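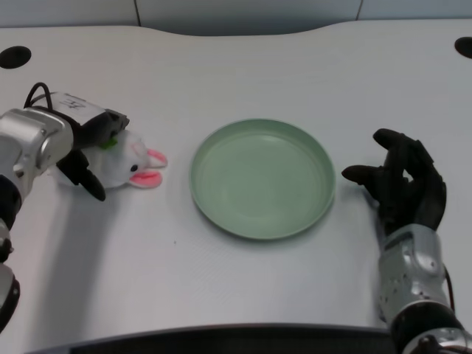
Let the person on the controls be slow

Most of the arguments I hear about teaching robots by remote control are about hardware. Which hand, which headset, how many joints. I have spent a good part of this year at Trastlow, where people drive a pair of arms through small jobs, and I think we are arguing about the wrong thing. What matters most is how much time we give the person driving.

Take a job that sounds like nothing: a plush bunny and a green plate on a white table. The toy has to go on the plate. A person doing it with their own hands would need a second. A person doing it through two black robotic hands has to decide which hand goes first, how to come down over something soft and fuzzy, and where the other hand should wait. Each of those choices ends up in the recording, and the robot learns from all of them, including the bad ones.

Last February we ran the job with a target. The drivers were asked for 200 takes per shift, and they got there. We ended up with 1226 takes, and when I sat down and watched them I threw out 701. Very few were failures in the plain sense. The toy usually reached the plate. But the fingers jabbed at it, or the free hand swung across the table for no purpose, or the driver pinched an ear because an ear was closest.

Then we dropped the target and told people to stop whenever they felt rushed. The next batch was 106 takes. The policy trained on those was steadier than the one trained on the big pile, on the same arms, with the same toy. I know that is one task in one room, and I would not build a theory on it. I would build a schedule on it, though.

The usual reply is that scale will wash the mess out. Drerkimness makes this case in its sales material, and for some jobs it may be right. My trouble is with habits. If every driver under pressure grabs the nearest ear, more takes will only teach the robot to grab ears.

There is a cost to going slow. Fewer takes means a higher price for each one, and the people who pay the bills will notice. I would still rather pay for breaks, longer practice on new objects, and a second person reviewing takes the same day. We now do the last of these at Trastlow, and it has caught more than any of our scripts did.

2022-10-01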